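Sunday again, and I've spent most of it in the robotics club room with a flask of tea and a very patient Ruaridh. We've been at the bin picking challenge since July, and I think we're finally getting somewhere!
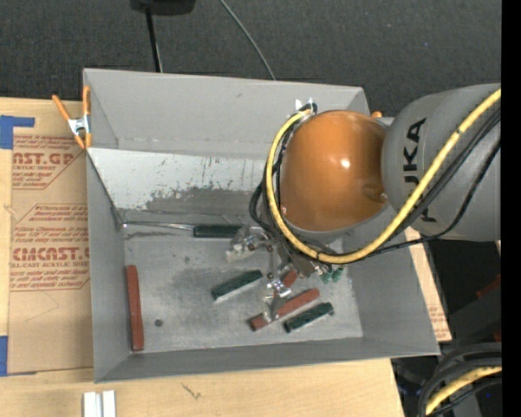 So, the Tandville round. Every team gets the same job: pick the blocks out of the bin, red ones first and then green, with no help from a human once you've pressed go. You get 600 seconds, and that sounds like ages until you've watched your arm dither over one block for most of a minute (ours did, twice, and I had to go and stand in the corridor).

The trouble is the walls. Anything lying flat in the middle is fine, but when a block ends up tight against a side the fingers want to go exactly where the metalwork can't follow. Ruaridh Gillies has rewritten that bit of the planner 2 times now. His latest go tries to nudge the block inwards before grabbing it, and I'm a bit in love with it.

Our best score so far is 76, which beat Pletero's practice run by a whisker. I'm not getting carried away though – Jakab's lot haven't posted anything yet and they're always quick.

Next week I want to sort out the colour threshold, as the dark green goes nearly black when the big lights are off. If anyone has a decent lamp going spare, shout!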